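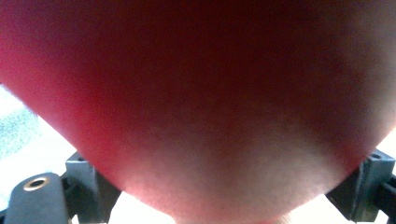 Photo: Zorica Jurić / Droltesbridge Shared Workshop

Home | Bench Bookings | Safety | Forms

Hand-Held Gripper, Wavard Build: Inspection Checklist
Inspected December 23, 2024

1. Both fingers free of cracks: Pass.
2. Metal-lined hole, left finger: Pass. Ring seated flush.
3. Fingers meet squarely when closed: Pass after adjustment.
4. Grip test, smooth rounded item, 100 cycles: Pass. Item released twice; see log.
5. Cable strain relief: Fail. Replace before next use.

Comment: The tool shall remain off the bench until item 5 is signed.

Contact the Safety Desk | © Droltesbridge Shared Workshop | Back to top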